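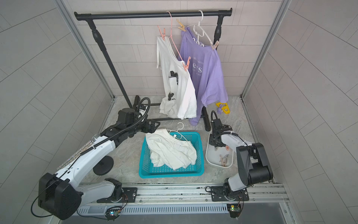 Keeping a two-arm laundry cell happy

Cable slack first, every time. Before you power up, move each arm by hand through its whole reach, from the basket up to the top bar of the rack, and watch the corrugated conduit. It should make one big easy loop over the wrist and never go tight. I love this check – it takes 2 minutes and it has saved me so many dead cables!

Next, the rail. Snug the screws on both mounting plates, left and right, with the arms parked. Wipe lint out of the slots while you're down there, and off the vent panel too.

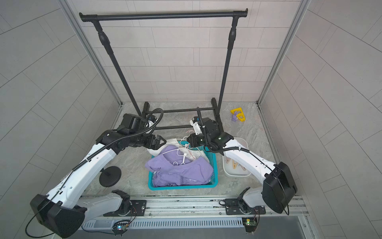
by Ertürk

Fingers pick up fuzz fast, especially with white cotton. A damp cloth does it, then a dry one. Check that both fingers still meet flat – a thin hanger is a great test piece, much fussier than a T-shirt.

Wrist cameras get a soft lens cloth and nothing else. If you loosen a camera mount, redo the calibration before you hang anything.

Clothespins wear out too. I swap any with a lazy spring, and the arms get noticeably better at clipping right away. So satisfying!

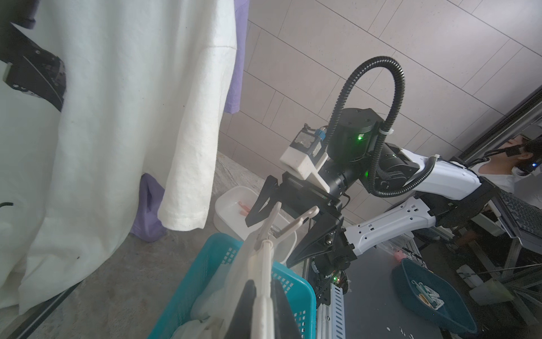 Every 700 hangs

Take the shells off, blow out the dust, look for rubbed spots on the cables and put a fresh label with the date inside the left shell.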